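Triromholm sets wear-part budget for hand-held gripper program

Replacement schedule to be costed separately from capital equipment from August

Triromholm has released the equipment plan for its manipulation data program, covering the purchase of hand-held grippers, spare fingers and bench fittings for the coming budget year. The plan moves finger pads, cable sleeving and fasteners out of the capital line and into a consumables line reviewed each month.

Under the plan, 70 per cent of the budget goes to complete gripper units and 20 per cent to wear parts. The balance is held for bench fittings and freight. Fairweather will supply the units. Ararell has been engaged to supply replacement fingers, ordered in lots of 80.

Pads are to be inspected at the start of each shift. A finger with a lifted pad edge or visible fraying is to be logged and placed on the replacement list. 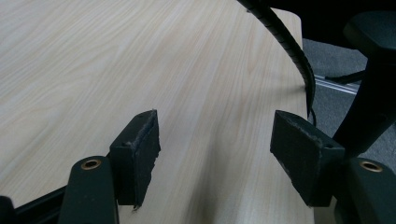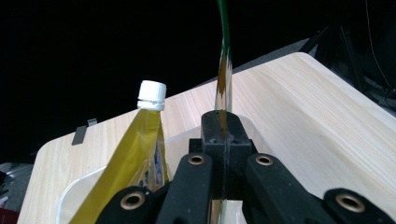 "Pad material was previously bought out of petty cash at each site, so we had no reliable figure to plan against," said Simone Barros, equipment planning manager at Triromholm. "A separate line gives us a unit cost per operating hour, and we can compare suppliers on that basis."

The specification calls for fingers that can be exchanged at the bench without removing the gripper from its cable. Threaded inserts must be metal, and hole spacing must be common to left and right fingers. Suppliers are asked to quote pad and finger as separate items so that a worn pad does not require a full finger order.

Ekley will carry out acceptance checks on the first delivery. Units that fail jaw alignment will be returned at the supplier's expense. The lead time for replacement fingers is capped at nine working days.

Maribeth Belmonte, who oversees purchasing, said quotes for sleeving and cable remained open. "We have asked for pricing by the metre and in cut lengths. Labour to fit it is to be listed on its own line."

Supplier enquiries should be directed to Crisanto Padilla, Procurement, Triromholm. The specification and quotation form are available on request.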